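From the returns room

For those of you at the Orard end of the business who only ever see us at the May get-together, a bit of news from Gerkovach. The sorting system we've all been hearing about is up and going on the returns side, and it now handles the plain cartons from scan to chute. That used to be two people's whole morning, every morning, and plenty of sore shoulders with it!

What it leaves us is the odd stuff, and I have to say I've grown fond of the odd stuff. Mixed returns still go up on the wire carts to be looked over by a human being, plush toys and all, and matched to their paperwork. We cleared 786 mixed pieces last month (the month before it was closer to 200, so you can see where the hours have gone). My knees are happier, my eyes are more tired, and the colour of the labels has become a subject of real debate at lunch.

Soft toys on the wire shelves:
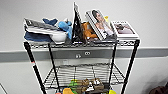
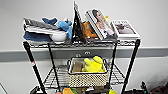
Chutima Sukprasert wrote back after reading a draft of this to say I'd made it sound rosier than it is. She misses the company on the carton line, where you could chat while you worked, and she'd like the 2 o'clock swap between stations made permanent so the same people aren't checking small things all day. Fair enough, and I've passed that along to Remzi Değirmenci. He's putting the roster up by the kettle next week, so please have a look and pencil in your changes before it gets typed up.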